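요즘 퇴근하고 나면 어깨부터 주무르고 있어요. 운동을 시작한 건 아니고요, 7월 들어 매일 원격조종 장치를 붙잡고 로봇한테 음료 다루는 법을 가르치고 있거든요. 우리 팀에서는 이 일을 '마티아스(Mathias)'라고 부르는데, 이름만 들으면 무슨 와인바 같죠ㅎㅎ
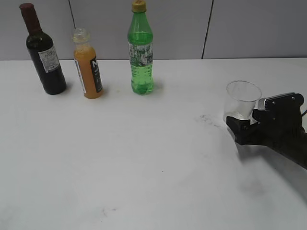
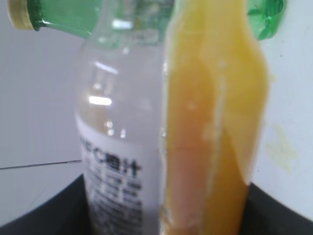
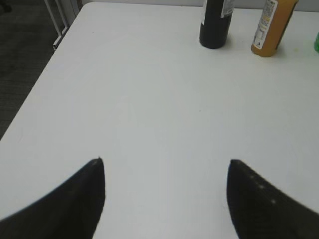
처음엔 진짜 쉬울 줄 알았어요. 컵 들고, 병 들고, 제자리에 놓고, 끝! 그런데 조종기를 잡는 순간 내 손이 내 손이 아니더라고요. 평소에는 컵을 얼마나 세게 쥐는지 생각도 안 하잖아요. 얇은 플라스틱 컵은 조금만 욕심내면 찌그러지고, 살살 잡으면 쭉 미끄러지고... 첫날엔 시범 12개 찍고 그중 9개를 버렸어요(눈물).

같이 하는 Chantelle Maluleke 씨는 저보다 훨씬 잘해요. 비결을 물어봤더니 "망설이지 마세요, 로봇이 망설이는 것까지 배워요"라고 하더라고요. 듣고 나서 제 기록을 다시 돌려보니 병 앞에서 멈칫멈칫하는 게 다 들어가 있는 거예요. 으악, 이걸 그대로 따라 하면 어떡하지 싶어서 다음 날부터는 잡기 전에 경로를 머릿속으로 한 번 그려 보고 움직여요. 확실히 나아졌어요!

아직도 어려운 건 깊이감이에요. 손목 쪽 화면만 보고 있으면 병이 코앞인지 한 뼘 뒤인지 헷갈려서 고정 카메라 화면이랑 번갈아 봐야 해요. 눈이 두 배로 바쁘답니다. 투명한 병은 특히 더 그래요. 빛이 조금만 반사돼도 어디가 가장자리인지 모르겠고, 그래서 저는 라벨을 기준으로 잡는 버릇이 생겼어요.

지금까지 모인 시범이 팀 전체로 2,085개예요. 이 중에 제 것이 얼마나 쓸 만한지는 모르겠지만, 다음 주에 이걸로 첫 학습을 돌려 본대요. 결과 나오면 또 쓸게요. 저는 일단 파스 사러 갑니다.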